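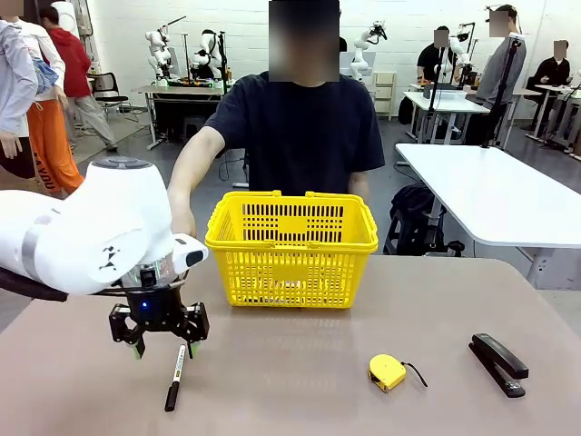

*White arm, open gripper, marker pen.*

Notes from the Lellar open day, September. Typing these up fast before I lose them, sorry for the state of it.

Got there 9:40, doors at 10. Parking is a field. Wear shoes you don't like.

For anyone who hasn't watched it: *Cleltness* is the hospital drama with the lead who stutters. Two seasons out, third one shooting now. They build nearly everything indoors at Lellar and once a year they let people in to walk around. 1,000 tickets this year and they went in an afternoon. I got mine because my sister can't come and hates crowds anyway.

## The ward set

Smaller than on TV. Much smaller. The long corridor everybody runs down is 60 feet and then it's a plywood wall with a fire extinguisher on it. They shoot it both ways and swap the signs over. Once you know, you can't unknow it - went home and put on episode four and there's the same dent in the same door, twice.

The nurses' station phones are real phones, not plugged in. Every drawer has stuff in it. I asked if I could open one and the guide said go ahead, so: bandages, takeout menus, a birthday card signed by characters I've never heard of.

No ceilings. Obviously. Still a surprise.

## The talk

Best part of the day. Aivar Kļaviņa is the dialogue consultant, stutters himself, came on halfway through season one after some viewers wrote in. Quiet guy, took his time, room of 200 people totally silent for him.

Main thing I took away: in the first few scripts the stutter was typed into the lines. All the repeated letters, every one. So the actor was performing the typing. Kļaviņa had it all pulled out. Now the page just has the line, and the two of them work out where a block might come and what the character would do about it. Swap the word, push through, let somebody else order the coffee. He said the swapped words are his favorite bit becuase most of the audience will never catch them. There's one in the season two opener where she says "the little guy's dad" and she's dodging a name that starts with B. I've seen that episode three times. Missed it.

He also got rid of the thing where she stops stuttering when she's angry. Apparently the writers loved that. He told them some people do get more fluent when they're mad and some get a lot worse, and she's been one of the second kind since page one, so pick.

Somebody asked whether the part should have gone to an actor who stutters. He said yes, he'd have liked that, and he's said so to the producers, and there are two supporting parts this season where it did happen. Didn't dress it up. The host moved on pretty quick after that one.

Question from a kid near the front, maybe ten, who stuttered on nearly every word and got all the way to the end of it: does she get a boyfriend. Answer: can't say. Big groan.

## Editing room

Groups of 14, had to sign up at the desk, I nearly missed it. They showed us one scene cut two ways. In the first cut they go to the other actor's face every time she blocks - so you're watching someone wait. In the second they stay on her. Same takes, same words, runs a few seconds longer. Completely different scene. The first one's about him being patient. I didn't like him half as much after seeing the second.

The editor, whose name I didn't write down, said the network used to ask for the shorter one. No longer, she said, or not as often.

## Food, shop, etc.

Abou Jaoude had the food truck. Chicken wrap, very good, garlic sauce everywhere. Line was long by noon so go early.

Shop is mugs and a tote. The Bonar General mug is the one you want and it was gone by 11.

Captions on all the screens, which was great. Sound in the big tent wasn't - couldn't hear a thing past the middle rows and the speaker on the left kept cutting out. There was a quiet room but the sign for it was inside the building, so you had to of found it already to know about it. I told the desk. They wrote it down.

Left at 3:15. Missed the costume tour, it was full. If anyone went, tell me if the green coat was there.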